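Cutting task, notebook, March

Started 8:40. Coffee machine down again, which will be blamed for at least one of the numbers below.

Carrying over from the last entry: the folding set is finished and uploaded to the Ostport server, all 700 episodes, and the training run on it is somebody else's heartburn now. We are on to scissors. The plan as written says "bimanual cutting of deformable material, human demonstration, wrist-tracked." The plan as lived says we sit at a table and ruin towels until the quota is met.

Reminder for whoever picks this up after me, given that the wiki page still describes the old rig. Two ways of showing the robot this task are on the books. Remote control, where you sit in the Stekcombe chair and drive both arms with the handles. And by hand, where you wear the trackers and the head camera and do the job yourself with your own fingers like a person. We tried remote control first. I have 4 usable episodes from that effort and a sore neck. The trouble is the scissors. Opening and closing a pair of scissors with a two-finger gripper at the end of a control link with a small lag in it is a bit like signing your name with a broom held by a friend. The blades close, the cloth folds politely between them, the blades open, the cloth falls out unharmed. I have watched this many times. I could watch it in my sleep and last night I did.

So: by hand. Camera on the head, tracker on each wrist, get on with it.

Setup

Black board on the table, as before. The bare wood gave the cloth segmentation fits with the pale towels. The board stays.

Wrist straps one notch tighter than feels friendly. If the module can rotate on the strap, it will, and it will do it in the middle of the best take of the morning. I drew a pen line on my left wrist to check for creep. Line and strap parted company after the first batch, so I tightened up and drew a new one. I now have a ruler on my arm.

Run the cables toward yourself and off the front of the table. Do not run them sideways. The person who ran them sideways knows who they are, and it was me.

Calibration: the Wostel tool wants both hands held still and in view until it beeps. It reports an error figure in its own private units. Anything under 148 has been fine so far and I have stopped asking what it means. First try this morning came back well over. Wiped the markers with a dry cloth, moved the lamp so it stopped glaring off the left one, second try passed.

Batch A, small towels, straight cut

Went better than expected, which I put down to low expectations. Start each take with the hands flat on the board, pick up towel, pick up scissors, cut, put both down, hands flat again. The hands-flat part matters for the trimming script. It looks for stillness at both ends, and if you scratch your nose it thinks you have started a new episode. Several episodes of nose scratching have been removed from the set.

Terry cloth is harder to cut neatly than it has any right to be. The loops grab the lower blade and the whole towel tries to come along for the ride. What helps is tension: pinch with the free hand near where the blades are going, lift, and pull slightly away as you close. You do this without thinking when you are just cutting a towel at home. Put a tracker on and you become terribly aware of your own thumb, and then you do it wrong.

That self-consciousness shows in the data, by the way. Played back my first takes against the later ones and the early ones are slow and stately, as if the towel were being knighted. I flagged them rather than deleting them. If the policy turns out ceremonial we will know where it got it.

Batch B, corners

Same towels, but now the cut takes off a corner. I asked for this one, so no complaining. The reason is that in Batch A the scissors always come in at much the same place and the model could get away with learning a spot on the table. With corners, the free hand has to find one, raise it, and hold it where the blades can get at it, and the corner is never in the same place twice if you drop the towel honestly. Drop it. Don't lay it out nicely. I caught myself laying it out nicely by the third take.

Scissors in the left hand for a good share of these. Most ordinary scissors are made for the right and push the blades apart when a left hand squeezes them, so you get chewing in place of cutting. You have to pull the thumb the other way on purpose. It feels ridiculous and it works.
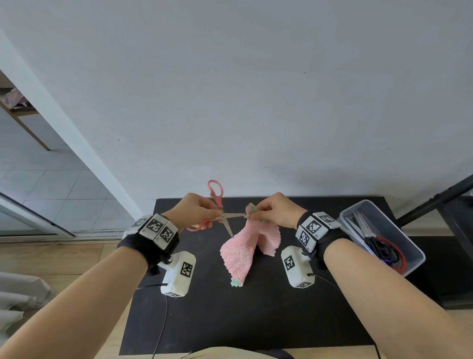

Tracking held up through the corners better than I feared. The weak moment is when the cloth is lifted high and one hand turns inward at the same time. On playback the pose jumps, sits somewhere impossible for a few samples, and comes back looking innocent. Russo, the smoothing script (named after the street, before anyone asks), irons out the short jumps. It does not iron out the long ones, it just draws a confident straight line through my elbow. Those takes have to be thrown away by eye. Kept 93 from the corner batch after going through all of them over lunch with a sandwich in the non-mouse hand.

Things that spoiled takes, for the record:

Scissors put down with the handles facing away, so the next pickup was a fumble. Kept two of those on purpose. The robot will meet scissors facing the wrong way sooner or later and should not take it personally.

Offcut stuck to the sleeve and traveled into the following episode. Now brushing down between takes.

Cable caught under my forearm. See above, re: sideways.

Doorbell. Turned my head to look, took the camera with me, and recorded a fine view of nothing useful.

Labels

The label tool still only offers "cut," "fold," "wipe" and "other." I have been using "cut" for everything and writing "corner" in the comment field. Please do the same until someone adds a proper tag. Do not use "other." Last time we used "other" it took an afternoon to find out what was in there, and the answer was zippers.

Also, the end of a cut needs a rule. Is it over when the blades close the last time, or when the piece comes free? With terry cloth there is often one loop hanging on out of spite, and the hands give it a tug. I have been counting the tug as part of the cut. If the annotators on the Ostport side count it differently we will have two sets that disagree by half a second everywhere, and I would like to find that out this month and not in the review.

Afternoon

Started again at 1:30. Calibration failed twice, then passed without my changing anything, so I have learned nothing. Did a shorter run of long cuts, right hand on the scissors. Hands got tired sooner than in the morning and it shows: the grip shifts partway through and the last few cuts wander. Stopped there. Tired demonstrations teach tired robots, and we have one of those already in the other room with the bad shoulder joint.

Replayed six of the corner takes on the simulated arms to see whether the motion is even reachable. Four were fine. In the other two the left arm wants to pass through the right one to get to the cloth. My arms evidently have an arrangement between them that the robot's lack. Might be solved by moving the bases farther apart, might need me to keep my elbows in. I would prefer the first and expect the second.

To do

Ask Stekcombe whether the new fingertips with the loop attachment are shipping. If a gripper could sit inside a scissor handle properly, the remote-control version may be worth another hour of my neck.

More towels. The thin ones next, without the loops, if the shop still has them.

Second pair of hands. All the takes so far are mine and the model will end up cutting exactly like me, left thumb and all. Anyone who can operate scissors qualifies. Sleeves rolled up, watch off.

Replace the left strap, the Velcro is going.

Backed up at 4:50. Card three is full, card four is formatted and in the tin. Swept up. There is pink fluff in the keyboard.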